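Trestow Bin-Picking Cell - Set-Up and Care Guide
Section 4: When the Arm Stops in the Bin

Sooner or later your Trestow cell will stop with the arm down in the bin and fault 777 showing on the pendant. Please don't be alarmed. It is the most common call we get at Telovport, and in most cases you can put it right yourself in the time it takes the coffee to brew. Fault 777 means the arm felt more push against it than it expected during a pick and did the sensible thing, which was to hold still and wait for a person.

We have rewritten this section since the February edition, thanks largely to Erlinda Layug, who went through it with the night crew at the Malabanan site and sent back more pencil marks than we had printed words. The steps are in the order her crew found easiest to follow.

CAUTION: A stopped arm is still a powered arm. It can move without warning if the fault is cleared by someone who cannot see you. Never put a hand, a tool or your head over the bin until you have finished step 4.

Before you touch anything

1. Press the red stop button on the pendant, even though the arm is already still. Two stops are better than one.
2. Take the pendant with you. Don't leave it hanging on the gate where a helpful passer-by might pick it up.
3. Turn the cell key to OFF, take the key out and put it in your pocket.
4. Wait 60 seconds for the air pressure to bleed down. The gauge on the air unit should read zero. If it doesn't, stop here and call your maintenance lead.

NOTE: The gripper may let go of whatever it is holding as the air goes down. If it has something heavy or breakable, leave it be, and don't try to catch it.

Finding out what it ran into

Most of these stops come from one of two things - the gripper has come down on an item lying at an awkward angle, or it has got too close to a wall or the divider. Mixed loads make the first kind likelier. Shiny wrappers are hard for the vision system to judge for depth, and when small things are heaped up close together the gripper can touch two or three of them at once.

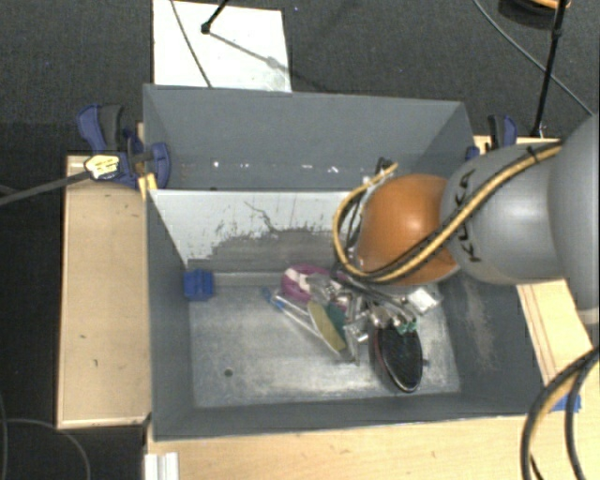 Can I just clear the fault and let the arm try again?
Only after you have looked in the bin and found the cause. The controller goes back to the same pick point, so if the obstruction is still there you will get the same stop, this time with a good chance of a bent finger.

Now take your time and have a proper look, using a flashlight if the lighting in your cell is poor.

5. Look at the gripper fingers from both sides. If either one is bent, cracked or pushed off center, go straight to Section 6 and do not run the arm.
6. Follow the cables and hoses along the arm with your eyes, from the gripper upward. You are looking for a pinch, a kink or a tie that has come loose.
7. Check that the bin is still square in its clamps. A bin that has shifted even a little will bring on this fault again and again, and people have been known to blame the camera for a week.
8. Check the divider for fresh damage. Old scuffs and scratches are fine. A divider that leans or rocks needs replacing.

Getting going again

9. Shut the gate, put the key back and turn it to MANUAL.
10. Raise the arm straight up at the slowest speed until it is well clear of the walls. Go up first - never sideways.
11. With the arm clear, turn the key to OFF again, take it out, repeat the air bleed in step 4, and only then reach in to spread out the items.
12. Shut the gate, turn the key to AUTO and watch the first 16 picks from outside the fence. If they all go well, you can get back to your day.

CAUTION: Do not raise the force limit in the Vundus settings screen to make the fault go away. Danilo Belmonte in our service department has seen this done more often than he would like, and the repair is always dearer than the lost time would have been.

If fault 777 comes back within the same shift, leave the cell off and call us with the fault log handy.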